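Robot rules! How to stay safe near a robot arm

Robots that pick things up are strong and quick. They don't get tired. They also can't tell your hand from a metal bar unless somebody has taught them. So there are rules – for the robot and for you.

Who makes the rules?

Grown-ups from lots of countries sit down and agree them. The rules get written up as "standards". Long, dull, very useful. At Harnport, where the Gamitz workshop is, the safety folder has 84 pages and everyone has to read it befor they start. Yes, all of it.

Rule 1: Keep hands out of the bin

Picking from a bin is a tricky job. Bars lie at all angles, some half hidden behind others, and the arm has to reach right down to get at them. Hands stay out while the power is on. Dropped something in? Tell a grown-up. Leave it there.
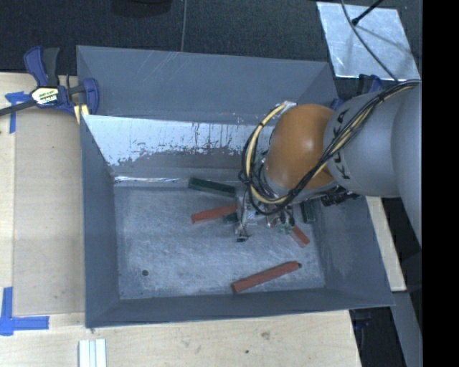
Rule 2: Stay behind the line

The line on the floor shows how far the arm can reach, plus a bit extra. Toes count! Bags too.

Rule 3: Know the red button

It's the emergency stop. Big, red, easy to hit. Anyone can press it – you won't get told off. At Gamitz they test theirs every 15 days.

Rule 4: Check it first

Before switching on: clamps tight, cables not rubbing, nobody too close. Then slow speed first, and faster only when its all working properly.

Word to know

Gripper – the robot's "hand".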